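The owner of Clema, a play-food rental shelf in Holumley, keeps 200 pieces and lends them to families for 7 days at a time. She began with 2 boxes in a spare room.

"Parents ask for pizza first," she said. "The kids go for the buns." 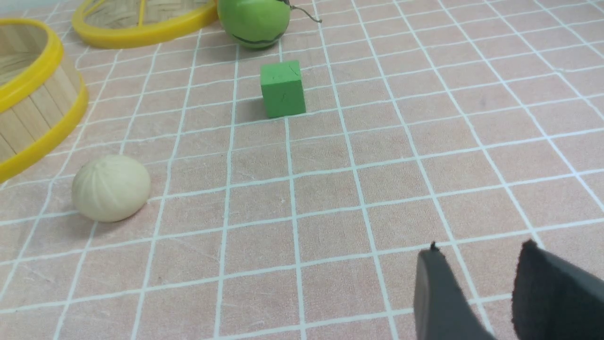
A pleated toy bun, a green melon and a green block on the pink grid cloth.

She lays pieces out before packing a set. The grid helps her keep them apart, she said, and the slatted containers with yellow bands go in last.

"I used to pack by color. Then a whole set went out green."
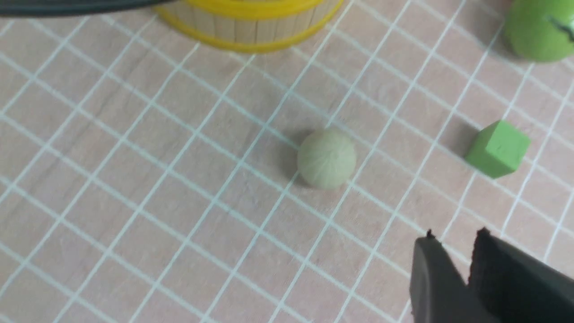
Her rule now is one plain block in every set. "They need something that can be anything. Butter, soap, a present."

Returns come in on Sunday. She wipes each piece by hand and checks it against the list. The next sets go out at 23 dollars each.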